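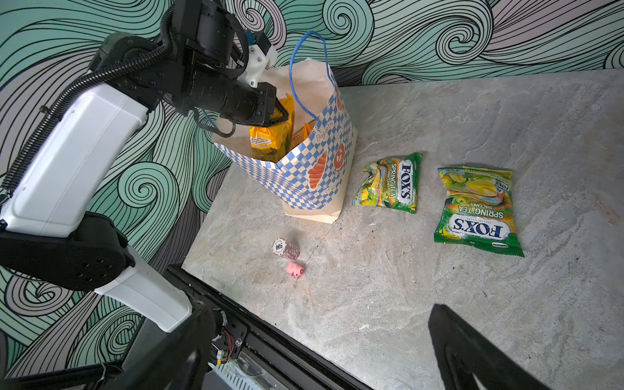

Brandwood Early Closing Campaign

The Brandwood Early Closing Campaign was a movement of shop assistants and their supporters in the colonial town of Brandwood, which sought to have shops shut at six in the evening on weekdays and at one o'clock on one day of the week. It is usually credited with winning the half-holiday in the district. The evidence for that claim is thinner than most local histories allow.

Background

Drapers, grocers and ironmongers in Brandwood commonly traded until nine at night, and until eleven on paydays. Assistants were often required to live above the shop, with board deducted from wages. Complaints about these hours appear in the town's newspapers well before any organised campaign, mostly in unsigned letters. Some of the letters share whole sentences and may have come from one hand.

The petition

The campaign's best-known act was a petition presented to the borough council in December. Later accounts give it 4000 signatures, a figure first printed in a souvenir booklet issued by the assistants' own association. The council's minute book records 3276 names, and the clerk struck out duplicates and illegible entries to arrive at 3010. The larger number is still repeated on the plaque in Gallari Street.

Who signed is harder to establish. The sheets are lost. The booklet describes the signatories as "the working people of the town", but the minute book notes that several sheets had been left on the counters of large stores, whose owners had their own reasons for favouring a fixed closing time. Small family shops, which depended on evening trade, were mostly opposed.

Women in the campaign

Women made up much of the workforce in drapery and millinery, and recent writing has placed them at the centre of the movement. They certainly attended the public meetings. Whether they directed it is another matter — the association admitted women as members only in its second year, and no surviving list of office-bearers includes one. A separate women's branch is mentioned twice in the press and then disappears from the record.

Outcome

The council passed a closing by-law the following winter. It carried a fine of 2 pounds and exempted tobacconists, chemists, fruiterers and refreshment rooms. Prosecutions were rare. The Sipos emporium, the largest in town, had already moved to six o'clock closing before the petition was presented, and its competitors on the main street had followed. It is possible that the by-law did little more than confirm an existing habit.

In neighbouring Anadton, where there was no campaign of any size, shops were closing at the same hour within a few years. Supporters of the traditional account put this down to Brandwood's influence, though no document from Anadton says so.

See also

Gallari Street plaque
Half-holiday movement
Sipos emporium

This page was last edited on December 9, 2025.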